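Ticket: Feed excerpts cutting off mid-sentence, closed tags showing as text
Status: Open, waiting on host
Site: Grovivcombe (travel and politics blog, Eldale theme)
Opened: December 2018 by Houshang Kiani

Every post on the archive page now ends in the middle of a word. The essay on ration shops in Siriwan stops at 400 characters, right before the argument starts. Readers are leaving comments about half a thought, and I can't blame them.

Support's first reply said to clear the cache. I cleared it. Same result. The second reply said to clear it again, which I did in another browser, without much faith.

Changed the excerpt length in Eldale from 400 to 200. The archive still shows 400. Changed it to 80. Still 400. So either the setting does nothing or something else is overriding it — I suspect the Flunuvus feed plugin, which was last updated in May.

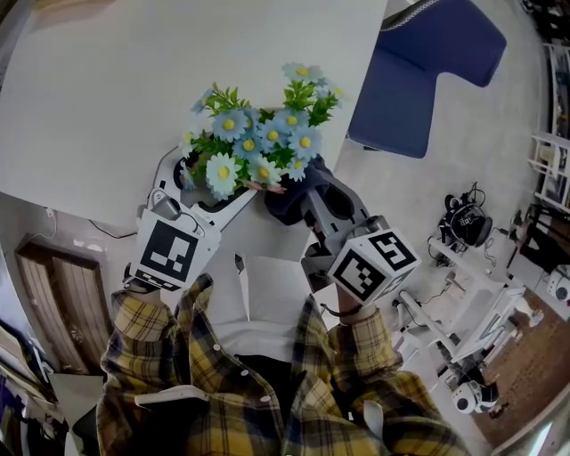
Does turning off Flunuvus bring the full excerpts back?

Only on the front page. The archive and the category pages keep the old limit, even after a restart.

Support now says the tag problem is "likely unrelated." Maybe. Both showed up after the same update, and the 8 posts with the tag line stuck inside the excerpt are all ones Flunuvus had imported. I'd want to see a log before I believe in coincidence.

Asked the host for the error log and a copy of the theme's old archive template. They sent a link to the help page on clearing the cache.

Leaving Flunuvus off for now. Please don't close this ticket as solved — the last one was, and it wasn't.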